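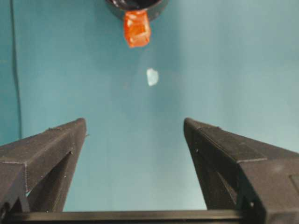 Restcombe Parish Weather Diaries, transcribed

Version 3, updated 6th April

What is in the data

Daily weather notes copied from the handwritten diaries kept at the Tarwood schoolhouse and, later, at the Manolakis farm above Restcombe. There are 2,895 entries. Each entry covers one day and has at least a date and a remark. Many also have a morning temperature, a wind direction and a rainfall reading.

The diaries were read and typed by Thanasis Christodoulou. Ximena Lagos checked the temperatures and wrote the script that builds the tables.

Files

entries.csv - one row per diary day
stations.csv - the two places where readings were taken
remarks.txt - the full remarks, with original spelling
changes.txt - what was corrected between versions

Columns in entries.csv

entry_id: a number that stays the same across versions
date: year, month, day
station: T for Tarwood, M for Manolakis
temp_f: morning temperature in degrees Fahrenheit, as written
wind: one of eight compass points, or blank
rain_in: inches of rain since the last reading
remark: the first 300 characters of the remark
doubt: 1 if the reader was unsure of any value in the row, otherwise 0

A blank cell means the diary gave no value. A zero in rain_in means the writer put down a zero or the word "none." Please keep the two apart when you work out monthly totals. Version 1 mixed them up, and any rain totals taken from it are too low to trust or too high, depending on how you filled the gaps.

Known problems

The Tarwood gauge was moved from the yard to the roof at some point. The diary mentions the move but the page is torn and the day is lost. Rain readings on either side of it don't match well.

89 rows have doubt set to 1. Most are cases where a 1 and a 7 look the same. The second Tarwood writer crossed his sevens only when he felt like it.

There are 22 days with entries from both stations. These are kept as separate rows, so dates in the table are not unique. Use entry_id for joins.

Wind at the Manolakis farm is west far more often than it should be. The house sits in a narrow valley and the vane was probably sheltered.

Spelling

Remarks are left as written, including "thundor" and "drizley." Place names in the remarks have not been changed either. Trostberg appears in a handful of them; it was the name of a neighbor's field and has nothing to do with the town.

Using the data

You may copy, change and share the files if you credit the Restcombe Parish Weather Diaries and say which version you used. Scans of the pages are not included. Some of them have family matters written in the margins, and those notes were not transcribed.

Corrections are welcome. Send the entry_id, the column and the value you think is right - a short reason helps when the handwriting is bad. Accepted changes go into changes.txt with the next version.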